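Kilasero Play Blocks: progress report to the Larton fund
4 January 2026

Block making went better than we dared hope! All 100 starter sets are boxed, and Naomi Mutiso has begun on the spares. The stars gave us trouble in April (the points kept chipping), so Hamisi Okoth thickened them, and we love the chunkier shape.

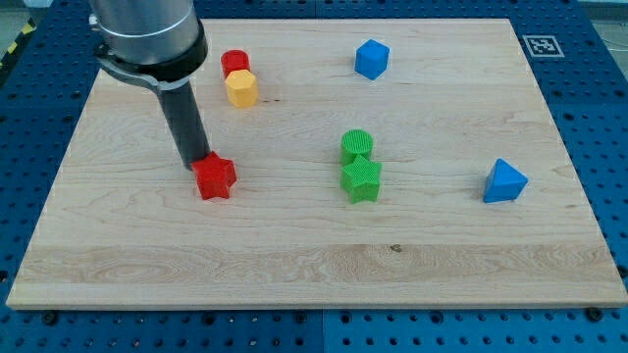 Photo: Idrisa Mollel / Kilasero

Red and green stars are both in the set now, along with cylinders, the blue cube and the yellow octagon. The pale maple board stays as the sorting surface — the colors really sing against it.

Spending to date is $2,959, with $1,069 left for lids and printed cards. Next we'd like to send 20 sets out to the Cardoso classrooms and hear what the teachers think.

Naomi Mutiso and Hamisi Okoth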